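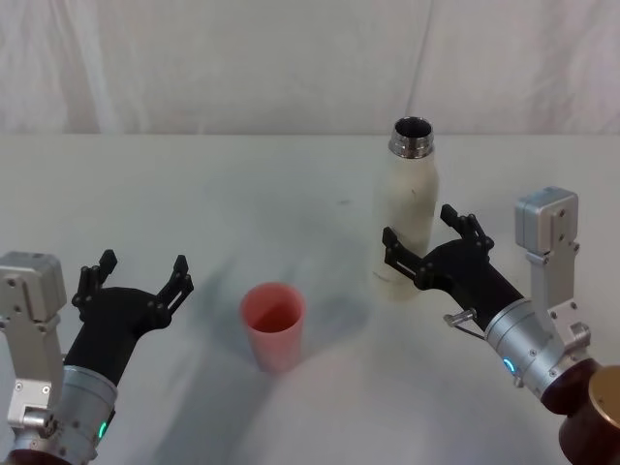 Pink cup and cream bottle on the white table.

Siren test at Henthorpe again, 2 p.m. in May, and half the street stood on their lawns looking at the sky. I stayed at the sink. The notice from Sudberg said 455 homes would get the text. Mine came 40 minutes after the siren quit.

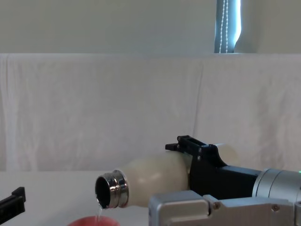
So what was I meant to do with it? The leaflet says "move to an inner room". We have one, and it's full of paint tins.
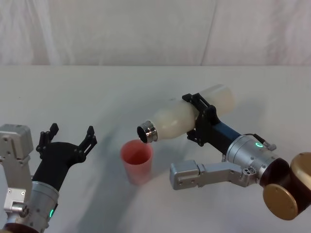 Neighbours are stocking up like it's the end of the world. The Mitar store has a limit on water now, 5 jugs each. I'm not sold. A white bottle tipped over a small red cup is more my scale of planning, and I'll fill a few tonight - maybe.
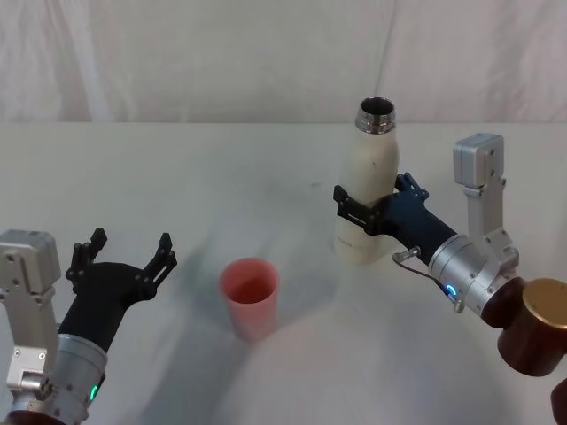

Lecomte Road never got the text at all. They're calling the test a success.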